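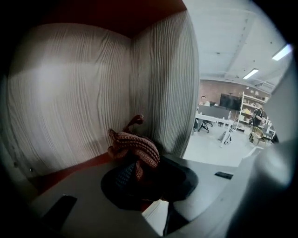
Corner booth with striped grey fabric walls.

Digital guidebook update: Foltau Range second edition
April 4, 2020

Clisier advises members that the second edition of the Foltau Range ski touring guide has been released to all current subscribers. The new edition describes 151 routes, up from 141 in the first, and replaces the approach notes for the Brovik side of the range in full.

Members who hold the first edition will receive the new one at no charge. The guide should be downloaded again over a home connection before travel, as the map tiles have been rebuilt and the file is now 296 megabytes. Older copies will continue to open, but they will not receive corrections after November.

The principal changes are as follows. The Cordeiro Basin chapter has been divided in two, with the north bowls now listed separately from the lower glades. Slope angle shading has been redrawn at a finer scale. Five routes on the east ridge have been given a higher terrain rating following comments from touring parties, and their descent lines have been moved away from the large gully shown in the first edition. Distances are given in kilometres and elevations in metres throughout.

The winter parking area at Brovik has also been relocated. The new trailhead is on the uphill side of the road, past the snowplough turnaround, and the first kilometre of the old approach is no longer recommended. Parties using a printed copy of the earlier map should mark the change by hand.

Members are reminded that a guidebook is not an avalanche forecast. The terrain ratings describe the ground under ordinary winter cover and take no account of recent snowfall, wind or warming. The regional bulletin should be read on the day of travel, and every person in a party should carry a transceiver, probe and shovel - and have practised with them this season.

Corrections may be sent through the feedback form inside the guide. Please include the route number, the date of the trip and, where possible, a recorded track. Tracks are used for checking only and are not published.

Gift copies bought for another member can be transferred from the account page. The recipient must be registered with Clisier before the transfer is made.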